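Slide 4. The upgrade survey

Pause here. Let them read the number: 689 replies.

Heriberto will say that's plenty. I'm not so sure. Handach mailed the form in August to people who had already bought a new office computer, then asked if they were glad. What were they going to say?

Ask the room who has timed their own work before and after. Expect few hands.

Prallance claims 2 hours saved a week. Saved doing what? I wrote to Ineke Stevens for the raw sheets and got a brochure.

Don't get drawn into prices. Next slide. 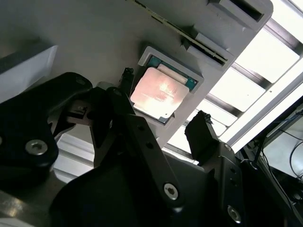
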